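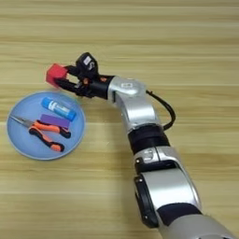

Flitville, March

Arm Club: questions we keep getting

Updated in a rush before the Ernora heats. If something's missing, ask at the desk on Tuesday or email and put "arm club" in the subject line. Emails without it get buried.

What is arm club?

After-school robotics, but arms only. No wheels, no drones. We teach a robot arm to pick things up off a table and put them where they should go, then we enter Ernora with it. Some people come for the competition, some just like driving the arm. Both fine.

When and where?

Tuesday, 6 pm, the long room behind the library. Doors open a bit earlier for people who need to charge laptops. Pick-up by the side gate please, the front one is locked in the evening.

Who runs it?

Orest Pasichnyk. He taught electronics at the college in Skellov before he moved here and he is the one to talk to about teams, safety, forms and anything with a plug on it. Older members help with the code side.

How old do I have to be?

Secondary school age, any year. Younger brothers and sisters can watch from the benches if a parent stays.

Do I need to know how to code?

No. You'll pick some up. First few weeks you are mostly moving the arm by hand controls and writing down what went wrong. If you can already code, good, you'll get put on the logging scripts and you may not thank us.

What's the plate task?

The main one for this year's heats. Light blue plate on the table, small everyday things, arm puts them in the plate. Glue stick, purple block, pliers, red cube. Picture at the top has the cube held up by the rim with the other three in the dish. That's the full set. For practice we often run it with fewer.

Sounds easy?

Have a go with the pliers. Long, heavy at one end, handles splayed out, and they take up half the plate once they're in. Then everything else has to fit round them. The cube is the friendliest object we have and people still drop it.

Does the order matter?

Not for points. It matters a lot for your nerves. Teams argue about it every year. Pliers first leaves you less space for the rest, pliers last means you are lowering them onto a glue stick. Try both in practice and write down which one you hated less.

Can things touch or overlap in the plate?

Yes. Touching is fine, lying on top of each other is fine, as long as the object stays in when the arm lets go. Hanging over the rim: the judge decides. Don't argue with the judge, ask Orest to.

What counts as a drop?

Object leaves the gripper anywhere that isn't the plate. If it bounces in, still a drop. If it bounces out, also a drop. Sorry.
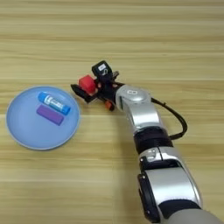

Practice table: glue stick and purple block in the plate, red cube in the gripper just to the right of it.

Why does the arm stop short of the plate sometimes?

Usually somebody moved the plate. The arm goes where the saved position says, it doesn't know you nudged the dish with your sleeve. Check the plate against the start sheet before you blame the code. If the plate is right, check the height you saved for the approach, then ask.

If you're recording by hand, stopping beside the rim is a good habit anyway. Stop, look, then go over. Rushing the last bit is where most of our bad runs come from.

What is Juška?

Our logging program. Written by past members, named after somebody's dog, looks terrible, works. Every run gets saved in it: who drove, which objects, what happened. You choose "good", "drop" or "stopped" at the end and type a note. PLEASE type a note. "it went weird" is not a note.

How many runs do we need?

We've got 166 saved good ones so far this year. More is better, tidy is better than more. Do not save a run as good because you feel sorry for it.

How many in a team?

Up to 5. Teams of 2 are allowed and have done well, but you'll be driving, logging and resetting the table between you, so be sure you get on. If you haven't got a team, come anyway, we sort people out on the night.

What jobs are there?

Driver works the arm. Logger sits on Juška. Resetter puts the objects back on their marks and keeps hands clear the rest of the time. Anyone left over watches and calls out problems. Swap round. Drivers who won't swap get spoken to.

Is it safe?

Yes if you follow the rules on the wall. Short version:
Hands off the table while the arm is on.
Resetter says "clear" out loud before the driver touches anything.
Long hair tied back, lanyards off, no scarfs.
Know where the stop button is. If in doubt press it, you will never be told off for pressing it.

Can I touch the cable on the arm?

No. It loops out on purpose so the wrist can turn. Don't tape it down, don't tuck it in, don't tidy it. If it looks caught on something press stop and get Orest.

What about the black box on top of the gripper?

Also leave alone. Same goes for the sticker on it. If it's been knocked, say so, nobody minds, but we need to know before the next run and not after.

Can I bring my own objects?

On practice nights, yes, if they're small, dry and not breakable. Erasers, pens, soft toys that fit in the gripper. No glass, no food, nothing sharp, no phones (someone will ask). For the heats you get the official set and that's it.

Our glue stick lid came off. Do we get another?

There's a tub of spares under the desk. Put the dead one in the bin, not back in the tub.

How does Ernora work?

Heats first, here in Flitville. Each team gets a slot at the table, one warm-up, then scored runs. Teams through from the heats go to the final in Skellov. Running order goes on the door on the day. We don't email it out as it always changes.

What do we get scored on?

Objects in the plate, drops, and your log. Yes the log counts. A team with fewer objects in and a clear log can beat a team that got everything in and wrote nothing. Speed is only used to split ties.

Do we have to use our own program or can we drive by hand?

Either. Two lists, hand-driven and programmed, judged seperately. You can enter both if your team has the people for it. Tell us which by the Tuesday before the heats.

What happens if the arm stops working in our slot?

Clock stops, Orest looks at it, you get your slot back. If it stops because you drove it into the table, you still get your slot back but with less sympathy.

How much is it?

Free for term time. Ernora entry is covered. You pay for your own train to Skellov if you get through, and if that's a problem tell Orest quietly and it'll be sorted.

What should I bring?

Laptop if you have one, with charger. Notebook. Water in a bottle with a proper lid, kept on the floor and away from the table. We have some laptops to lend but not enough for everybody, first come first served.

Can parents watch?

Heats, yes, benches at the back. Normal evenings we'd rather you didn't stay past the first week, it makes the drivers nervous. Come for the last bit and they'll show you what they've done.

Are there photos taken?

Sometimes, of the table mostly. There's a box on the form about photos. Tick it or don't. If you change your mind tell us and we'll take things down.

I missed a few weeks, can I still come?

Yes. Read your team's notes in Juška first, then ask for a turn driving. Easiest way back in is a few goes with just the cube.

I've joined halfway through the year, is it too late for the heats?

Depends on teams with a space. Logger spots come up most. Ask.

Where do I get the form?

Desk at the library, or by email. Needs a parent's signature and a phone number that someone will answer at pick-up time. No form, no driving. You can watch that first evening without one.

Start sheet for the plate task?

Printed copies in the blue folder by the window. Take one, don't take the folder.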